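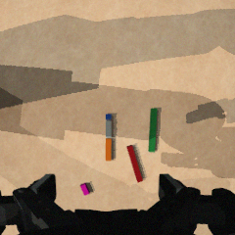 Pretport students train a simulated arm to sort blocks

A student robotics club in Pretport is spending the spring term teaching a robot arm to pick up small colored blocks and bars, working entirely in simulation.

The eight members meet after classes at Plisolley College under Hatem Helmy, who teaches computer science. Their project, called Kamel, goes to the Tromier student contest in March. Teams there submit their control code, and the organizers run it on block layouts the students have not seen.

Club captain Mostafa Naciri said the group has logged 477 practice runs and wants to reach 1,000 before the entry deadline.

"Long pieces at an angle give us the most trouble," Naciri said. "The fingers have to turn to match before they close." 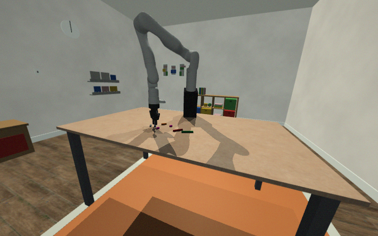
The Kamel simulation, with the arm over the table and blocks spread to the right of its gripper.

Shadows are the other problem the club is working on. Helmy said an early version of the code treated dark patches on the tabletop as pieces to be picked up, and two students are now rewriting that part.

Contest runs last 4 minutes each. The club will show its work to parents at the college at 4 p.m. on the last day of term.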